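Ticket 248: auto belay on line 5 not retracting fully
Site: Grernwood climbing wall
Raised by: Pendo Chege
Status: Resolved

Pendo Chege, 10:25
Line 5 leaves slack near the top. A member noticed it on the last few moves and climbed back down on the wall. I've put the barrier across and hung the out of use sign. Lines 4 and 6 are fine.

Hazel Lindgren, 11:10
Please keep it closed. Can you pull the webbing out by hand from the floor and let it back in slowly? Tell me where it stops.

Pendo Chege, 11:40
Done 8 times. It stopped short on 5 of them, always at the same place, with a metre or so still out. No cuts or fraying that I can find. The karabiner gate closes properly.

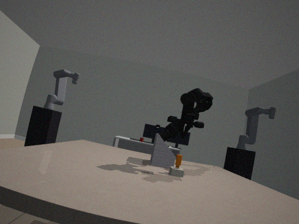 Hazel Lindgren, 12:05
Same place each time sounds like the webbing catching at the nozzle. Don't open the casing. Gus will go up on the access rope and take the unit down.

Gus Oyelaran, 15:30
Unit is down. Nozzle worn on one side, webbing slightly furred where it rubs. Fitted the spare unit and ran it 25 times with the test weight. Full retraction every time.

Hazel Lindgren, 16:15
Line 5 can reopen. Old unit to go back for service with a new nozzle and webbing. Pendo, please update the wall log.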